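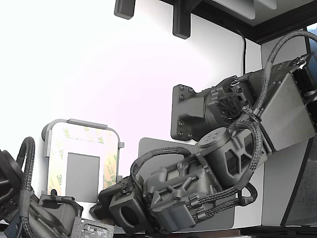

I spent Sunday reorganizing the tape and cable storage at the Kanville bench. The double-sided tape used to live in a drawer, where the rolls picked up dust on the exposed edge. Standing a roll upright fixes that and leaves the free end where I can reach it.

The holder is my third version. Inside width is 38 mm, corners rounded, printed overnight. The first two pinched the roll, so every pull lifted the whole thing off the bench.

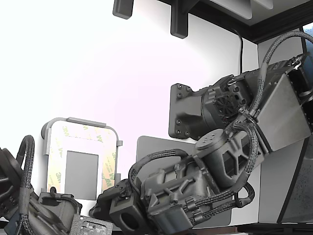
Cable routing took longer. I wanted every braided run to have enough slack for a full bend, with clips close to the joints. I used up most of a bag of 500 clips from Pirnex, counting the ones I snapped.

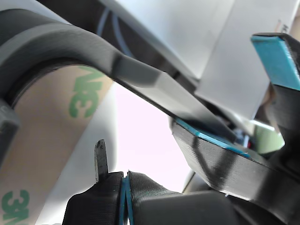

Still to do

Label the drawers. Reprint the spare holder with a wider lip. Move the Carrasco screw bins closer to the wall.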